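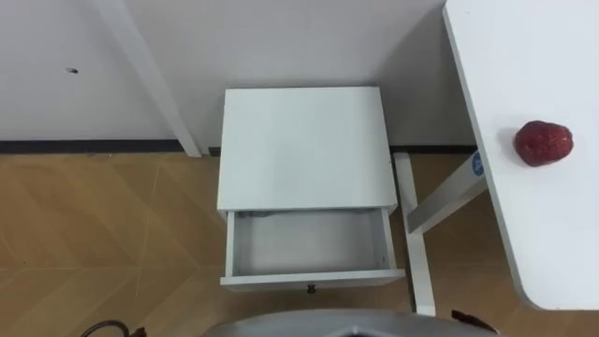 ## Stetis 3 plans around an open drawer

The new Stetis planner is out, and we're thrilled with it! It keeps a drawer's travel as part of the world model, so an arm heading for fruit on the desk treats the open drawer as an obstacle – no hand-drawn keep-out box. We ran 1000 simulated starts in Bomedden before trying the nightstand, and a replan now takes roughly 300 ms. The strawberry gets its own object class in this release, next to the apple. 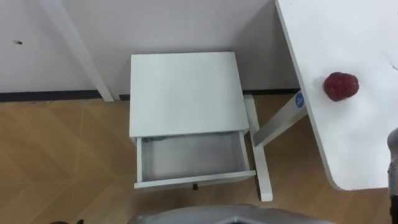 **Do old Bullitz logs still replay?**

They do, once you run the converter on them. Logs from before March need the old drawer labels mapped first.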